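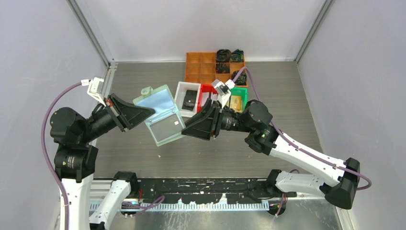 Rodemthorpe cell, two-arm case task: wrist-only vs. wrist + fixed view

prukis_dev
Monday
Policy trained on 1000 teleop episodes, 4 seeds. Same network, same action chunk of 30 steps. The only change is whether the fixed camera goes in next to the two wrist cameras. With wrist views only, the left gripper picks the case fine, but the right arm hesitates on approach. Adding the fixed view removes most of the hesitation.

Anutitz
How many eval trials per seed?

prukis_dev
255 total, pooled over seeds. Case start pose randomized, tray and bins left in place.

lowgain
Then I don't buy the conclusion. If the tray and bins never move, the fixed view hands the policy a constant background to index against. Shift the orange tray and rerun.

Anutitz
Disagree in part. The case is translucent green and it's held at a tilt near the other gripper. At that range a wrist view can easily lose the edge. Extra viewpoint helps regardless of background.

lowgain
Plausible — but untested. Mask the back wall region and you'd know.

prukis_dev
Masking is cheap, will do that first. Moving the tray means new demos.

vavra_fork
Check your normalization too. The Vávra loader divides by 255 twice if you pass floats.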